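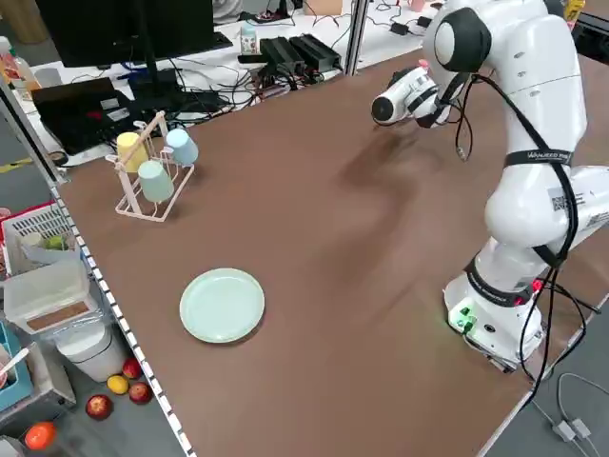 Questions about the table rules
Rullstead robot room, last updated in June

These are the questions we receive most often from new users of the arm tables. The full rules are in the green folder by the door. If this page and the folder say different things, please follow the folder and tell Selim Ekinci.

Who may switch on an arm?
Any person who has done the short course and signed the list. The course takes 40 minutes. If you did it at Givon, you still have to do ours, as the stop procedure is different there.

Can I work alone?
You can prepare the table, write your task sheet and label objects alone. When an arm has power, two persons must be in the room. One of them stays within reach of the stop button and does not use a phone or headphones.

May I put my hand on the table while the arm is on?
Only when the arm is in hold mode and your partner has said "hold" aloud. Wait for the word, even if the arm looks still. An arm can stand still for many seconds between two commands.

What speed is allowed?
For a new task, the first 12 runs are done at the slow setting. After this you may ask Callum MacLeish for the normal setting. He will want to see your run sheet. Please do not ask him on the same day you changed the gripper.

Which objects may I use?
Plastic cups, plates, racks and closed bottles are fine. Glass, knives and anything with an open liquid are not allowed. Nothing heavier than 1000 grams, and this includes what is inside the bottle. Objects from home are welcome if you write them in the object book first.

Do bottles have to be full?
No, but please keep to one choice during a whole series. A half full bottle moves differently in the gripper, and we have lost two series because of mixed bottles.
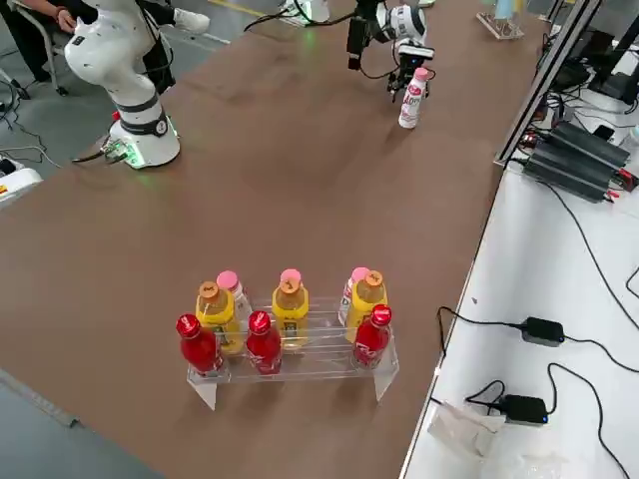

How do I reset the table between runs?
Move both arms to the rest position, put them in hold, then place the objects by hand following your start sheet. The person who places the objects is also the person who releases the hold. We had a near miss in spring when these were two different persons, and the rule comes from there.

Can two arms work in the same area?
Yes, if the task sheet has a shared zone drawn on it and both arms are at the slow setting. There is no normal speed in a shared zone. We have discussed this with the Petek group and we both prefer to keep it so.

What about cables?
Check before each session that the arm cables can follow the full movement without pulling. Report damaged insulation at once and do not repair it with tape.

What do I do if an object falls?
Leave it until the run is finished or stopped. Do not try to catch it.

When do I need to fill in an incident form?
For any contact between an arm and a person, also a light one, and for any contact between two arms. Form 32 is on the Lolent drive, in the folder "Safety". Fill it in before you leave.

Who do I ask if my question is not here?
Selim for training and forms, Callum for speed, grippers and zones.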